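Bench & Bits
Home Reviews Kits Tools Workshop Search
Posted in March, late afternoon
By the Bench & Bits reviews desk

Review: the Kostden puzzle-panel task board

I've wanted one of these for ages, so take my excitement into account. The Kostden is a tabletop board made up of panels that lock together like a jigsaw, each one carrying some small job for a hand to do: flick a switch, slide a knob, push a button, plug in a lead. Robotics people use boards like it to compare how well their arms cope with everyday controls, and I bought mine partly for that reason and partly because I'm a grown adult who loves a good switch.

Putting it together took most of an evening, and I loved every minute (well, nearly). The panels come in dark blue and light grey and you can lay them out however you like, which is where the evening went. I had the buttons in the middle, then along the top, then back where I'd started. The tabs go in with a firm push from straight above. If you try to sneak one in on an angle it will sulk, and you'll be lifting its neighbour out to get it home.

The slider panel is my favourite by a mile. Two thin slots, a white knob in each, one marked with a blue triangle pointing down and the other with a blue triangle pointing up, and the numbers 1 to 5 printed in white in between. It's such a simple idea! You set one knob over a number and then try to bring the other to meet it. The travel is smooth with just a bit of drag, so the knob stays where you leave it, and the triangles are fine enough that you can tell when you're a hair off. I did 54 matches in a row one night with the radio on and only stopped for tea.

Then there's the toggle. Small, chrome, with a short lever and plain "Off" and "On" labels in white. It has a lovely crisp snap to it, much better than the mushy one on the Flirholm board I had before. It's small, though. Anyone with big fingers, or a bulky gripper, will need to come at it carefully, and I'd have happily given up some panel space for a lever a few millimetres longer.

The buttons are the bit everyone goes for first when they walk past the bench. Four round arcade-style ones in a square, red and teal-green across the top, blue and pale yellow underneath, with see-through coloured rims and slightly domed tops that catch the light. They're great fun to press. The travel is generous and the spring pushes back properly, so you know you've done it. My one gripe is the shine: under my bench lamp the tops throw a fair bit of glare, and if you're working with a camera you'll want to move the light around before you blame your software. I swapped to a softer lamp off to one side and that sorted it.

The light grey panels are plainer. One has a rectangular window for a display, a bit glossy, and mine has stayed blank so far as I haven't settled on what to run on it. The banana-plug socket stands up proud of its panel and grips a plug well. Too well for the first few goes, to be fair, but it eased off after a week of use.

Now the cables. I'm a messy wirer at the best of times and the Kostden gives you no help at all. There are no clips and no channel along the side, so the leads end up in a heap over the far edge of the board. The Gautier has a tidy little tray for this and I miss it every time I reach round the back. A strip of hook-and-loop tape would do the job, and I'll get to it one day.

On price, I paid 70 dollars for the base set and another 100 for the extra panels, bought from Terkutier, who packed each panel in its own sleeve. That isn't pocket money, but I've spent more on kits that went in the cupboard after a fortnight and this one has never left the bench. The printing on the labels has held up nicely too. I keep a tally in the back of my workshop book, and it stands at 3,164 presses and flicks across the lot with no sticky buttons and no wobble in the toggle.

Who would like it? Anyone building or testing something with fingers, obviously, but I'd also happily put it in front of a high school electronics class. My neighbour's kids have had a go and went straight for the red button, then fought over the sliders. Get the base set first and live with it for a bit before adding panels, and leave yourself more room on the bench than you think you'll want, especially at the back where the leads go.

I'm planning a second slider panel next, set at right angles to the first, so that the knobs have to be moved across as well as along. If you've tried that layout, drop us a line and tell me how you got on, I'd love to hear about it.

Contact us | Copyright Bench & Bits | Back to top
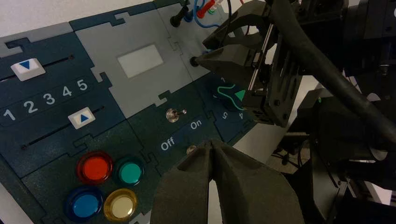
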